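Tetholm workshop, bench notebook
February, Friday, started after tea

Carried on with the Mimau arm for the shared bench. The real arm is still in two halves on the shelf with the elbow joint out, so everything tonight was in Ekent, on the simulated bench. The plan is unchanged: get the layout and the picking moves settled in the model, then drill the real top once and leave it alone.

First job was the wrist camera. On the last session the view was turned a quarter round from where the code thought it was, and every correction moved the hand sideways. Found it in the mount file. The camera block had its own rotation and I had added a second one on top when I copied it over from the old gripper. Took mine out, reloaded, and put the hand over the holes with the cube near the middle. Both finger pads now come in from the right, one high and one low.

Left that view as the reference for the Tang gripper. The pads cover a few of the holes on the right hand side, so the hole finder has to cope with gaps. At the moment it gives up if a row is short. I changed it to fit the whole grid at once and ignore missing ones. Seems steadier, but I have only tried it with the lights as they are. The shadows on the board are soft and quite large, and I had to raise the threshold to 80 to stop it picking up the edges of them.
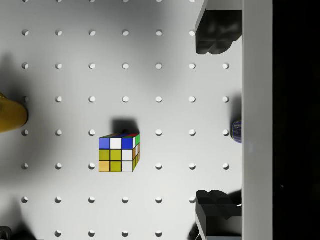
Why use the holes in the bench top to find position when the arm already knows its joint angles?

The joint angles only say where the hand should be. Any play in the gears or flex in the mount shows up as an error at the gripper, and the grid gives a fixed set of points to measure that error against.

Next, the layout. I had been testing with the cube on its own and it was too easy, so I loaded the full set of kitchen things and crates. Plates, bowl, mugs, banana, the cube, the tin. Nothing is lined up with the holes on purpose. The real bench will never be tidy and I would sooner find the trouble now.

Things to note from loading the set:

The crates came in with solid collision shapes, so the fingers stopped at the rim as if there was a lid on. Swapped to separate walls and a floor. Slower to load but the hand can go inside.

The plates were sinking into the table by a hair and then jumping out. Raised everything in the file by 3 mm and let it drop before the run starts. Let it settle for 300 steps. Fewer than that and the bowl is still rocking.

Mug handles are also solid blocks as far as the physics is concerned. Left alone for now. We are not picking up by the handle.

Then a check of reach. The mount has to clear the crates on the far side without the elbow folding back on itself. I moved the hand to the back of the table by hand controls, in small moves, with the gripper turned sideways. No joint warnings in that pose. The white board at the back is the bit I was unsure of, and I still don't like the wrist angle needed to get to it. Whoever sets up the real bench, please keep anything flat nearer the middle.
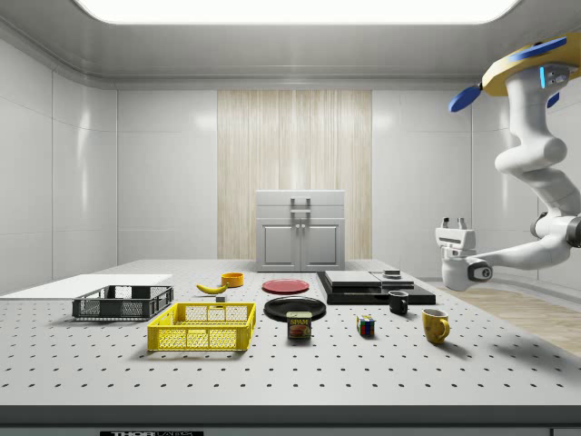
Full set on the bench, hand turned to the left over the back of the table. Both crates at the left, SPAM tin in front of the black plate.

Stopped for half an hour to look at the real elbow. The bearing seat is tight but true. Cleaned the old threadlock out of the two outer screws. The third is still stuck and I don't want to force it. Heat gun is out on loan, so it waits.

Back to Ekent. Worked on reaching down into a crate. The yellow one first, it being the one we have in the workshop already. The approach is straight down with the fingers pointing at the table, pause above the rim, then the last part slowly. The speed limit for the last part was being read in the wrong units and the hand went down like a hammer on the first go. Fixed in the config, and I have put the units in the name of the setting now.

The gap between the fingers and the crate wall is the real problem. If the box lies in the middle there is room. If it is against a wall, one finger has to come down on the mesh. I tried turning the wrist to suit, and that works on paper, but the planner takes a long way round to get there. Need to look at the limits on the last joint.
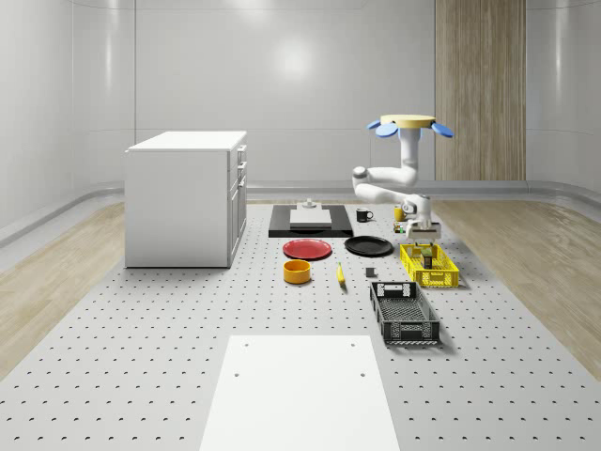 Crate approach. Gripper pointing down above the yellow crate, green and brown box inside it.

Set a batch going before locking up: over 1000 tries at the yellow crate with the box moved each time. The log goes in the shared folder under Tang. Please don't restart the bench computer until it has finished.

Still to do:
Separate walls for the black crate, same as the yellow one
Put the new hole finder on the second camera
Shorter fingertips, redraw before printing any more
Elbow screw
Order felt pads for the real mount

Left the lights on timer and the arm halves covered.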